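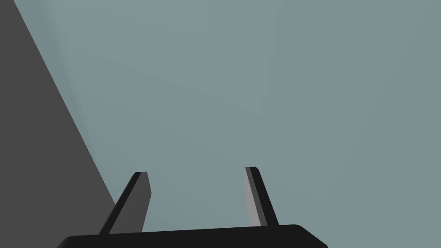 시뮬레이터의 손목 시점 화면. 그리퍼는 열려 있고 손가락 사이에 잡은 물체가 없다.

읽는 시간 6분 · 댓글 4 · 공유 20

제목: Re: [원격조작] 시연 데이터 첫 구간을 어디서 자를 것인가

보낸 사람: Dorin Anghel
받는 사람: 원격조작 메일링 리스트

Maricruz Cárdenas 님이 쓰신 글:

> 안녕하세요. Cadwood 과제에서 시연 수집을 맡고 있는 Maricruz입니다.
>
> 6월 수집분을 정리하다가 막힌 부분이 있어 여쭙니다. 지금까지 모은 에피소드는 2,651개이고 전부 시뮬레이터 안에서 원격조작으로 찍었습니다. 작업은 블록을 집어서 받침 위에 올리는 것 하나입니다.
>
> 문제는 에피소드 앞부분입니다. 녹화 버튼을 누른 뒤 조작자가 팔을 움직이기 시작할 때까지 멈춰 있는 구간이 있습니다. 사람마다 길이가 다르고, 긴 것은 60스텝까지 갑니다. 이대로 학습시키면 정책이 시작 자세에서 움직이지 않는 경우가 나옵니다. 팔을 손으로 살짝 밀어 주듯이 초기 자세를 조금 바꾸면 그제야 움직입니다.
>
> 질문은 두 가지입니다.
>
> 1) 정지 구간을 통째로 잘라도 됩니까? 아니면 몇 스텝은 남겨야 합니까?
> 2) 손목 카메라에 작업 물체가 전혀 안 보이는 프레임이 앞쪽에 많습니다. 그리퍼와 바닥면 비슷한 것만 보이는 프레임입니다. 이런 것도 학습에 넣습니까?
>
> 첨부한 화면은 2)에 해당하는 프레임입니다.
>
> Maricruz

Maricruz 님, 안녕하세요.

저희도 Wonovberg 쪽 데이터를 만들 때 같은 증상을 겪었습니다. 질문 순서대로 적겠습니다.

1) 정지 구간

저희는 자릅니다. 다만 전부 자르지 않고 다섯 스텝을 남깁니다. 기준은 관절 속도가 아니라 조작기에서 들어오는 명령값입니다. 관절 속도로 자르면 시뮬레이터를 초기화한 직후 팔이 중력 때문에 조금 처지는 동작이 움직임으로 잡힙니다. 명령값이 직전 스텝과 달라지는 첫 지점을 찾고, 거기서 다섯 스텝 앞을 시작점으로 잡습니다.

손이 떨려서 명령값이 조금씩 바뀌는 조작자가 있습니다. 이 경우는 문턱값을 하나 두어야 합니다. 값은 조작기마다 다르니 직접 보고 정하십시오. 저희는 Schwaiger 조작기와 Brilgate 조작기를 같이 썼는데 같은 값으로는 맞지 않았습니다. Schwaiger 쪽이 가만히 있을 때의 흔들림이 더 컸습니다.

중간에 멈추는 구간은 자르지 마십시오. 조작자가 물체 위에서 잠깐 멈추고 손가락 방향을 확인하는 시간이 있는데, 이걸 없앴더니 정책이 내려가면서 동시에 그리퍼를 닫았습니다. 너무 길게 멈춘 에피소드는 편집하지 말고 빼는 쪽이 낫습니다. 그리퍼를 닫기 시작한 뒤의 정지도 마찬가지입니다. 손가락이 물체에 닿고 나서 들어 올리기까지 기다린 시간은 그대로 두어야 합니다.

2) 물체가 안 보이는 프레임

첨부하신 화면을 봤습니다. 손가락 두 개와 손바닥 윗부분, 그 뒤의 청회색 면, 왼쪽의 짙은 회색 면이 전부입니다. 이 한 장만 놓고 보면 물체가 어느 쪽에 있는지 알 방법이 없습니다. 그래도 저희라면 넣습니다. 실행할 때도 정책은 이런 화면에서 출발하게 되고, 학습에서 빼면 그때 처음 보는 입력이 됩니다.

대신 손목 카메라 하나만 입력으로 쓰신다면 문제가 있습니다. 조작자는 어떤 화면을 보고 조작했습니까? 조작자가 전체 시점 화면으로 물체 위치를 보고 움직였는데 정책에는 손목 화면만 주면, 같은 입력에 서로 다른 동작이 붙습니다. 왼쪽으로 간 시연도 있고 오른쪽으로 간 시연도 있으니 평균을 내는 방식의 정책은 그 사이로 가거나 멈춥니다. 시작 자세에서 안 움직인다는 증상에는 이쪽도 섞여 있을 수 있습니다.

방법은 둘입니다. 전체 시점 카메라를 입력에 추가하거나, 조작자에게도 손목 화면만 보여 주고 다시 찍는 것입니다. 뒤의 방법을 쓰면 조작자가 먼저 팔을 들어 주변을 훑게 되고, 그 훑는 동작까지 시연에 들어갑니다. 에피소드가 길어지고 조작자도 힘들어합니다. 이미 2,651개가 있으니 저라면 앞의 방법부터 해 보겠습니다. 시뮬레이터 상태를 저장해 두셨으면 카메라만 추가해서 다시 렌더링하면 됩니다. 명령값만 저장하셨다면 재생할 때 결과가 어긋나는 에피소드가 나오니, 재생 후 성공 판정을 다시 돌려서 걸러야 합니다.

그리고 손목 화면의 왼쪽에 있는 짙은 면이 무엇인지 확인해 보십시오. 저는 화면만으로는 모르겠습니다. 물체의 옆면일 수도 있고 벽일 수도 있습니다. 모든 에피소드의 첫 프레임에서 같은 자리에 있다면 시작 자세가 거의 고정되어 있다는 뜻일 수 있습니다. 그렇다면 수집할 때 시작 자세를 조금씩 흔들어 주는 것이 좋습니다. 초기 자세를 바꾸면 움직인다고 하신 것과도 관련이 있어 보입니다.

추가로 찍으실 계획이 있으면 3,000개를 채우는 것보다 시작 자세를 바꾼 에피소드를 먼저 넣어 보시기 바랍니다. 수집 전에 조작자에게 녹화 시작음이 난 뒤 바로 움직이라고 말해 두는 것도 효과가 있었습니다. 저희는 아예 조작기의 페달을 밟아야 녹화가 시작되도록 바꿨고, 그 뒤로 앞쪽 정지 구간은 대부분 없어졌습니다.

잘라내는 스크립트는 파일 형식이 저희 것에 맞춰져 있어 그대로는 안 돌아갈 것입니다. 에피소드 파일의 필드 이름을 알려 주시면 고쳐서 올리겠습니다. 스텝 주기도 같이 적어 주십시오. 다섯 스텝이라는 값은 저희 주기에서 정한 것이라 그쪽에서는 달라질 수 있습니다.

Dorin Anghel

이 사이트는 로그인 상태 유지를 위해 쿠키를 사용합니다. 계속 이용하시면 쿠키 사용에 동의하는 것으로 간주합니다.

새 글 모음을 메일로 받으시려면 구독 설정에서 요약본 받기를 선택하십시오.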